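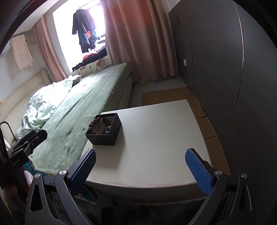 Slide 1: wooden beads, open box.

Okay, hello, thanks for coming back after lunch. My talk is on inherited stuff – what families keep, what they give away, and why the small things cause the biggest rows. I'm going to go fast through the first bit because I want time for your stories at the end.

Start with the survey. Our little history group in Ernalthorpe sent a form round asking people to name one object they'd been handed down. We got 345 back (I was hoping for 80!) and I read every one at my kitchen table over September with a lot of tea. Hardly any houses or cars. Jewellery, recipe tins, a colour print of somebody's uncle on a horse, a jar of buttons. Pause here, let them think of their own.

Next, the row over the ring. Tell it slowly. Two sisters, one ring, neither of them liked it much, and they didn't speak for a whole winter. In the end they took turns, a year each, and the handover became a proper lunch with cake. I love that one. Don't rush to the cake.

Then the bit on labels. My favourite thing anyone can do is write a name and a place on a scrap of paper and tuck it in with the object. Doesn't have to be neat. My nan's labels were on the backs of envelopes and half of them were rude, but I know which neighbour gave her the sugar tongs and what she thought of him.

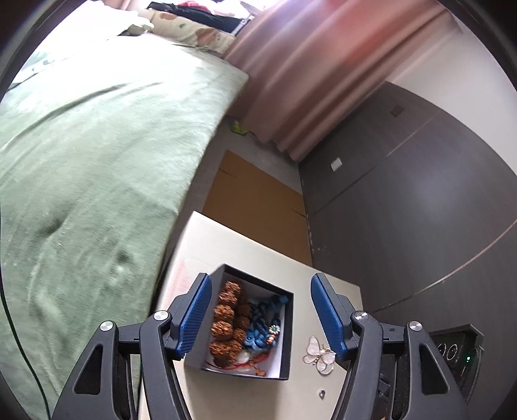 Firouzeh Naseri wrote on her form that she'd rather have the story with no object than the object with no story, and that her mum's prayer beads had gone to a cousin years ago and she'd never minded, as long as someone still told the one about the train.

Read that out in full, then stop talking for a second. Ask who agrees. Last time the room split down the middle and Nima Nikzad got quite fired up in favour of objects – if he's here tonight, let him have the mic, but keep an eye on the clock.

Practical bit, keep it short. Ask while people are still around to answer. Record it on your phone, kettle noise and all. Don't organise a big formal interview, just bring the thing out after tea and ask where it came from. If two people remember it differently, write both versions down and don't pick a winner.

Forms are on the table by the door, pens too. Please give the pens back.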